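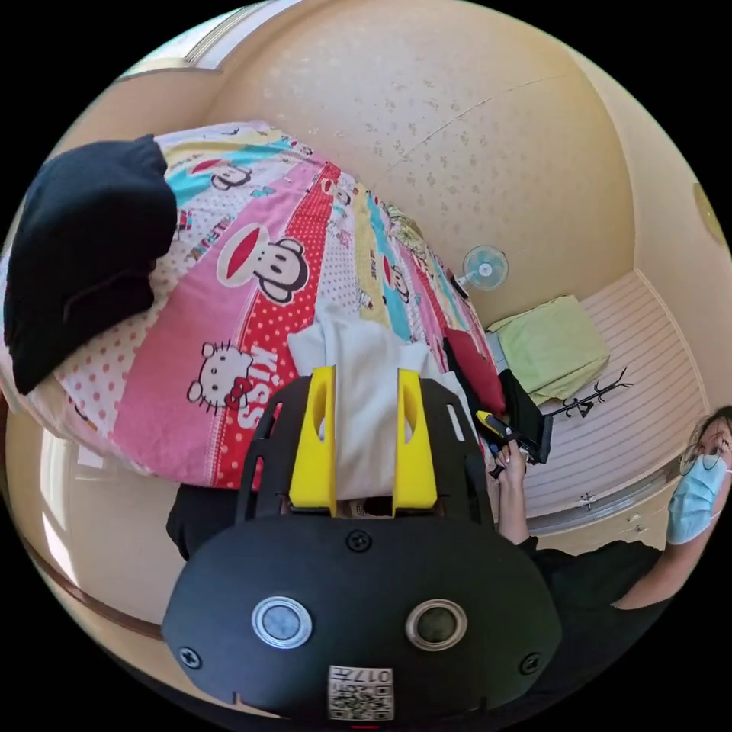
Laundry remains the chore that splits the automation field. Washing and drying were mechanized decades ago. Everything between the dryer door and the closet shelf is still manual in almost every home, and the machines offered to take it over have so far done so slowly, under supervision, or only in a building designed for them.

This item summarizes where folding and sorting stand as of September, with notes from the household tasks session at Varkinar.

The difficulty is state. A rigid part on a shop floor has a position and an orientation, six numbers in all, and a vision system can recover them in milliseconds. A shirt dropped on a bed has no such short description. The collar may be inside a sleeve. The hem may be under the body. Two garments of the same color may read as one. Svatopluk Procházka, presenting for Charvát, put the point in terms of error recovery: a bin-picking cell that misses a casting tries again from the same starting condition, while a folding system that misses a corner has usually changed the problem.

Charvát reported on 1613 attempts at a single operation, picking one garment out of a mixed pile and laying it flat. Of these, 404 needed a person to step in. That works out to one intervention in four, on a plain gray table with fixed lighting. Procházka did not offer a figure for a bed or a sofa and said the group does not have one it would stand behind.

Patterned backgrounds are a separate trouble. Edge detection depends on contrast between the cloth and whatever lies under it, and bedding is often printed, striped or quilted. Depth sensing helps with thick items such as towels. It helps much less with a thin T-shirt lying on a thin cover, where the height difference is close to the sensor's noise.

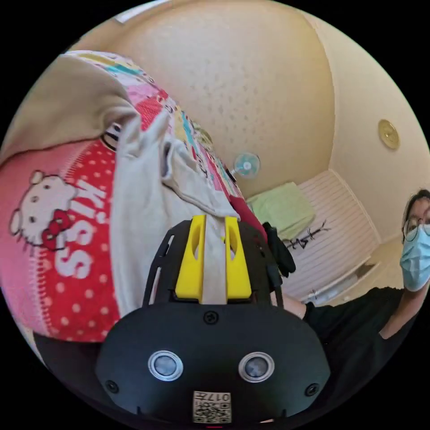

Light gray fabric held between the fingers, with printed and patchwork textiles close by.

Grippers have improved more than planning has. Two parallel fingers can hold a single layer of cotton if the approach angle is right. The common failure is picking up two layers, and the usual remedy, rubbing the fingers slightly to feel for a second layer, adds time to every grasp. Concetta Leone of Musell gave a cycle time of roughly 16 minutes for a small basket — towels and shirts only, no socks, no fitted sheets. A practiced adult would finish the same basket well before that.

Shop-floor results are better, as expected. Musell's line for flat hospital linen runs with one attendant and handles 16 item types. The linen arrives clean, dry, unprinted and in known sizes. Vendula Sokol, who ran the session, asked whether any part of that line could be moved into a home. Leone's answer was the camera mount and nothing else.

Items still without a working demonstration: fitted sheets, bras, anything inside out, pairing of dark socks, and clearing a bed of mixed clothing and blankets when the blankets are meant to stay. The last is harder than it sounds. The machine has to know which textiles are the job and which are the furniture.

Readers asking about purchase: Skusik has postponed its home unit again and is not taking deposits. We would wait for intervention rates measured in occupied homes before comparing any product in this class.

Corrections and cycle-time data may be sent to Keegan Leclerc, who maintains the comparison table. Marisa Lombardi will cover dish handling in the next issue.

Contact the editors | Copyright, all rights reserved | Back to top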